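New Tolville Pack Puts Arabic Handwriting on 34 Free Pages

Posted in: Printables, Languages

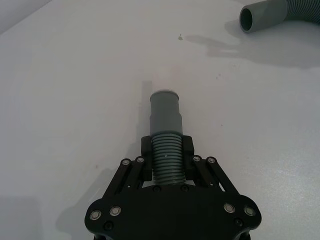

What's in the pack

Shaimaa Metwally has put her Arabic letter tracing sheets online, free to print. 34 pages in all, black and white, US letter size. Each letter gets its start, middle and end shapes, then a row of dots to trace and two blank rows for practice. Short words come at the back - door, milk, sun, that kind of thing.

She wrote the first set for her beginner class in Tolville last March, and it grew from there. "Parents kept asking for the vowel marks so I added them," Metwally said. Those are on the last four pages.

Layout is by Ksawery Kwiatkowski, who also did the Tiler number cards. Lines are wider then in the old set, easier for small hands.

Print copies

Badadine will sell a spiral bound version for anyone without a printer. First run is 200 copies, pick up at the Gajewski store on request. No price yet. An answer sheet for the word pages is comming later this spring.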